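Workshop > Notes from the bench > The Kalard arm

Putting the Kalard's hand right (and the long way round to it)

Print this post | E-mail this post

I had promised myself I would write this up in December, when the whole business was fresh and I still had oil under my fingernails, but the kettle and the garden fence both had other ideas, so you are getting it now with the benefit of my notebook and a fair bit of swearing edited out.

Those of you who have been reading for a while will know the Kalard. It's the smallish arm I bought from a firm in Codham that was clearing out its packing room, and it has lived at the end of my bench ever since, picking things up and putting them down again to my endless delight. I look after it much as my father looked after his lawnmower, meaning a great deal of attention for two weeks and then none at all until it makes a noise.

Well, it made a noise. A sort of dry tick, only when the hand closed, and only on the last bit of travel. I ignored it for a day (you would have too!) and then the hand started letting go of things. Nothing dramatic, just a slow slide and then a clatter, and always the same finger trailing behind its neighbours.

So, the hand came off. If you have one of these and are thinking of doing the same, park the arm low first, with the wrist pointing at the bench, and turn the power off at the wall as well as at the controller. Undo the cable clamp before you touch the wrist screws. I did it the other way round the first time, years ago, and ended up holding the full weight of the hand by its own wiring while I felt about for somewhere to put the screwdriver down. Not my finest evening.

There are 14 little screws in the covers and they are not all the same length, something the manual mentions on a page I hadn't read. I now push them into a piece of cardboard in the shape of the hand, which looks like a child's drawing of a hedgehog but has saved me no end of bother. Once the covers were off I could see the trouble straight away: a pin in the slow finger's knuckle had crept sideways, and the link was rubbing on its neighbour. There was a bright worn patch you could feel with a fingernail.

I rang Joaquín Echeverría, who used to service these for Wanigasekara and still has a drawer of bits. He sent me 3 pins and a note telling me to stop using so much grease. He's right. The old stuff had turned to something like toffee and it took me 20 minutes with a rag and a wooden skewer to get it all out of one joint. The new pin went in with a tap, then a smear of grease (a smear, Joaquín, I promise), and the finger swung as freely as a garden gate.

Putting the hand back on is the easy part. Setting it up again is where the hours go, as the controller has no idea you've moved anything and will happily carry on with the old zero. I close the fingers by hand until they just meet, store that as home, then open and close the lot slowly while watching each knuckle in turn.
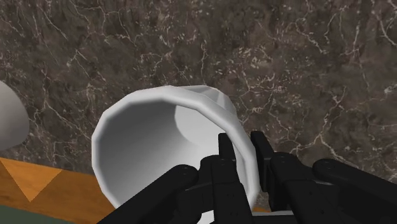 Before I trust a new zero on the real hand I try the grip in Pondport, the simulator I've grumbled about on here before and have since grown rather fond of. My usual test is a plain white cup lying on its side, because a rim is an awkward thing to hold and shows up a lazy finger at once. With the mouth of it facing you it's easy to see how the two upright fingers come up at the lower right of the rim, and I can fiddle with the angles there for as long as I like without sweeping up any china. The marble worktop came with the software, by the way. My own bench is chipboard and tea stains.

After that it's the same moves on the real arm at quarter speed, with one hand resting on the stop button. I start with a rolled-up sock, then a plastic beaker, and only then one of the mugs I don't like much. The tick has gone. There's still a tiny bit of play in the thumb side that I want to look at, and I've put the 2 spare pins in a labelled envelope, so naturally I shall never find them again.

If anyone knows where to buy the short cover screws in small quantities, do please leave me a comment. I've dropped one down the back of the radiator.

Related posts
Fetching the Kalard home from Codham
Pondport and me: a grumble
Cable clamps, and why mine are all the wrong size
What to do with old grease

Print this post | E-mail this post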